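Buy the dull gripper and spend the money on groceries

Every few weeks someone joins our shared workshop on Morkgate with a plan to build a robot arm, and the plan is nearly always the same. They have a parts list. The parts list has a very good arm on it, a very good camera, and a gripper with more joints than they can name. At the bottom there is a line for test objects, and next to it they have written "blocks."

I think that list is upside down. I have been building and rebuilding a bench arm for 2 years, at home in my garage at first and later in the workshop, and I have come to believe that most of the effort in a hobby arm should go into what you ask it to pick up. The arm can be ordinary. The fingers can be ordinary. What decides whether you learn anything is what you put on the table.

My own first year was blocks. I printed them in four sizes, sanded the edges, and wrote a small program that moved them from one side of the bench to the other. It worked 93 times out of 100, and I was pleased with that number for longer than I should have been. Then Etenesh Worku, who shares the bench with me and had been polite about the blocks for months, put a bag of rice crackers in the middle of them. The arm closed on the corner, squeezed out a pocket of air, lifted an empty fold of plastic a short way, and dropped it. It did the same thing nine times in a row. I had no idea what to change.

A block tells the machine everything it needs to know. Its width at the top is its width at the bottom. It doesn't change when you touch it. If you miss by a little, the block slides into line with the fingers and you get credit for a grasp you didn't earn. A bag gives you none of this. The outline the camera sees is mostly air and seam. The part that can be held is somewhere inside, and it moves when you push on it. The surface is shiny, so a depth camera reports holes where there is plastic and plastic where there are holes. You can't fix all that with a better motor.

So these days I shop for test objects at the corner store, and I pay attention to the packaging more than the food. Instant noodles are the best thing I have found for the price. The brick inside is stiff, the wrapper around it is loose, and the two don't agree on where the object is. A grip that looks centered on the wrapper can be well off the brick.

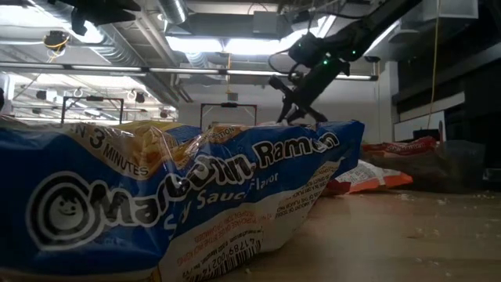 The other point in favor of noodles is that they keep score. Squeeze too hard and the brick breaks up. I don't need a force sensor to tell me that my closing speed is wrong when I can hear it. Etenesh keeps the broken ones in a box and makes soup out of them, and the level in the box is a fair record of how my month has gone.

I should be fair to the other side. Bujar Kneževič runs the electronics corner of the workshop and disagrees with me about nearly all of this. His view is that a beginner who starts with a bag will quit by August. He says blocks are like scales on a piano, and that you need a task that works before you can find out why another one doesn't. He also makes the point that when a bag slips, there are too many possible causes. It could be the camera calibration, the timing, the finger pads, or the bag. With a block there are fewer places for the fault to hide.

He is right about calibration. I would use a block for that, and I still do whenever the arm has been moved or somebody has leaned on the table. One afternoon is enough. Where I part from him is on what happens after. People don't stop at one afternoon. The block demo works, it looks good on a phone, and they start tuning it. They get the cycle time down. They paint the blocks. By the time they try anything soft, the whole program has been built on the idea that objects hold still and have corners, and they would have to throw most of it out. I know because I threw mine out.

The money argument goes the same way. When my bag grasps kept failing, I decided the gripper was to blame and ordered a three-finger hand from Onasell for $500. It is a handsome piece of work. It took me most of a month to mount it and write the code to drive it, and when it was finally running it failed on the crackers in exactly the way the old one had, with one more finger. The trouble was that I was aiming at the middle of the outline. A cheap parallel gripper aimed at the right place did better within a day. The Onasell hand is on a shelf now, and anyone on Morkgate can borrow it.

What I learned to do was boring. I slowed the last inch of the approach. I made the fingers close partway, wait, and look again before closing fully. I stopped picking a single point and had the program offer several, then try the next one if the first felt wrong. I glued strips of shelf liner on the fingertips. I turned down the lamp that was putting a white stripe across every wrapper. None of that cost anything to speak of, and I would never have found any of it with a block, which would have let me get away with every one of those mistakes.

There is a wider complaint behind this. Hobby robotics has drifted toward buying finished ability. Bavton sells a kit with an arm, a mat, and a set of foam shapes cut to fit its own fingers, and Dimitriou has one very much like it in a nicer box. Both are well made. I have helped people put both together. But a foam shape cut to fit the fingers isn't a test of the fingers. The owner finishes the booklet in a weekend, feels that the thing is solved, and then wonders why it can't help with anything in the kitchen. I would like to see either company leave the foam out and print a shopping list in the booklet.

My list, for anyone who wants it, is a noodle packet, a bag of chips, a sponge, a sock, a banana, and a cheap deck of cards with a rubber band around it. Put them out one at a time at first, then two together so they touch. Two wrappers of the same color lying against each other will take up more of your evenings than you would think possible. Leave the crumbs on the bench for some of the runs, too. A vision program that has only ever seen a wiped table will treat the first crumb as a discovery.

Keep a notebook of failures and write down the object, where the fingers landed, and what slipped. Don't bother writing down the successes for the first few weeks. They don't say much, and some of them are luck.

Bujar and I have agreed to settle some of this with the next two people who come in wanting to build an arm. One will start on his blocks and one on my groceries, both with the same secondhand gripper, and whoever gets a bag of chips into a bowl first gets the good stool for a month. He has asked that the chips be a brand he likes. I have asked him not to print any more blocks in the meantime, and the printer has been running since noon.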